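Office Storage Assistant (fixed term), Trestholm
2 min read

Clorklow is recruiting an assistant to clear, sort and relabel the storage cabinets on its open-plan floor at Trestholm.

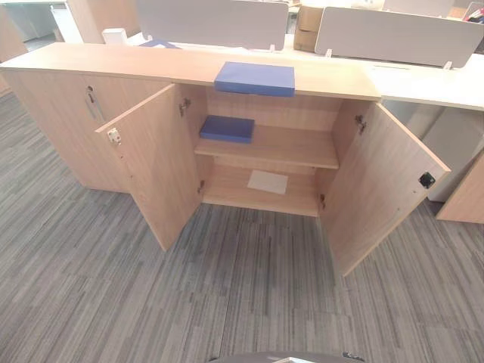 The post runs for 16 weeks from July. There are 57 cabinets, most with hinged doors and key locks. Duties:

- empty each compartment and wipe down shelf and bottom panel
- sort boxes, folders and single sheets by team; loose paper goes to scanning or shredding
- return anything kept on cabinet tops to a shelf
- check locks, hinges and catches and report faults
- enter contents in the Waaka stock list

Applicants need accurate written English and must be able to kneel and lift. Experience of filing or stockroom work is useful. Pay is £1,592 per month. Hours are 9 to 3, Monday to Friday.

Apply in writing, with 2 references, by Tuesday, March 17, 2026. Quote "Storage, Trestholm".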